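**Trim size for a family history, and do I really have to pick now?**

*Posted by Tam, September 3, 2023*

Hello all! I've been putting together a book about my great-grandmother's farm, starting with the deed from 1846 and going up to when my uncle sold the place. It's 433 pages in my word processor, with 94 old photographs, and I've been happily ignoring what it should look like as an object. Now Grasico (the printer my cousin used for her poetry) wants a trim size before they'll give me a price, and I'm stuck. I always pictured a big handsome thing for the coffee table, but my sister says people won't read a book they can't hold up in bed. Does the size change the page count much? And is it hard to switch later if I hate it?

**Gakard**

Yes, it changes the page count, sometimes by a lot. Letter-size pages out of a word processor hold far more words than a 6×9 page does, so yours will grow. Ask for a quote on 2 sizes, they won't mind.

**Imach**

Oh, what a lovely project, and please don't let the printer hurry you! I did one of these for my mother's side and changed my mind in May, after the layout was all finished, and I had to redo every single caption (I still grumble when I see that book on the shelf). So settle it before you place the photographs if you possibly can.

What helped me in the end was going to my own shelves with a ruler and pulling down the books I liked holding. Mine came out at 7×10, a bit roomier than a novel, and the wide group portraits still looked fine on it. With as many pages as you've got, a coffee table book is going to be heavy, and your sister has a point about reading in bed! You could also do it as two volumes, splitting wherever the family moved or the farm changed hands. Cut some paper to size and fold it into a little dummy before you answer them, and print one photo page at full scale to tuck inside.

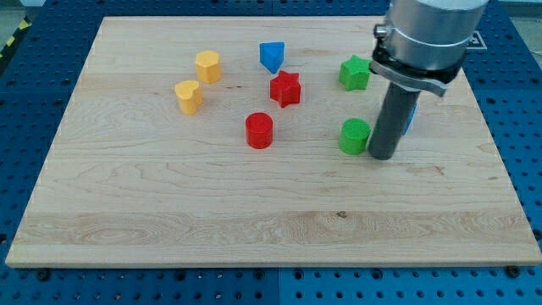
Then leave the dummy on the kitchen table for a week and pick it up whenever you walk by. If you still like it after that, send Grasico the number and get back to your captions.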